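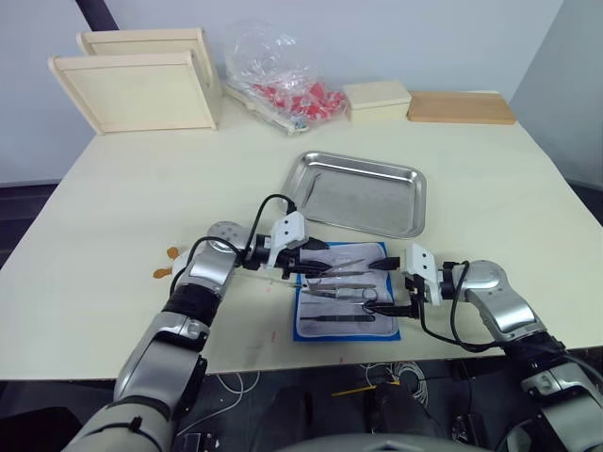

One reader of the first draft asked whether the Julel kit would be any use to a lab with one arm and no patience. One arm, yes, after some editing of the config. Patience we can't ship.

Julel Instrument Tray Kit – data card and review notes
Date: 2024-05-15
Maintainer: the Clurnovby bench group

What it is
Julel is a paid add-on for two-armed robots, sold by Hegazy. It comes with a task list, a teleoperation setup and a license to 3,000 recorded episodes of instruments being moved between a cloth and a steel tray. The brochure calls this "ready from the box." The box took us 3 evenings.

What we tested
Picking up thin metal tools, placing them in the tray, and handling scissors by the rings. Each task got 10 tries per setting. Scores are in results.csv, including the ones we would have liked to lose. 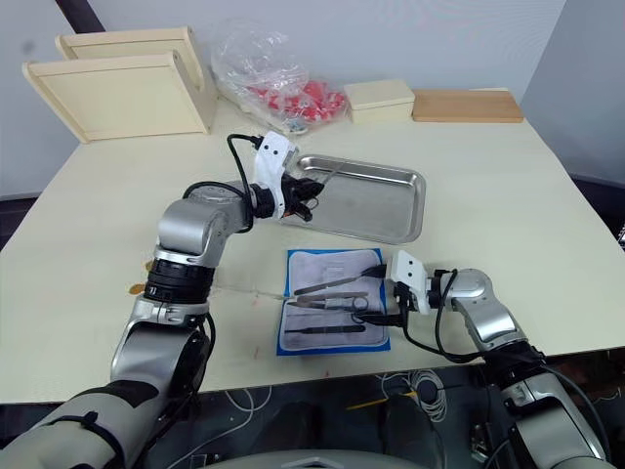
Fig. 2. Tray task, left gripper holding a thin tool over the tray, right gripper at the ring handles.

Good
Calibration is quick and stays put. The episode viewer, Prisine, opens without an account – a rare courtesy.

Less good
Shiny metal on shiny metal still confuses the depth estimate. The manual covers this in one sentence, which recommends better lighting. Scalpel-type handles lie flat and are the hardest thing on the list. Support answered 5 of our emails, two of them with the same PDF.

Not for
Clinical use of any kind. Sterile handling isn't modeled, and a policy trained on this data has no idea what a patient is.

Known issues
Episode names changed in January, so older scripts need the rename table in /tools. Run it once. Running it twice renames everything back.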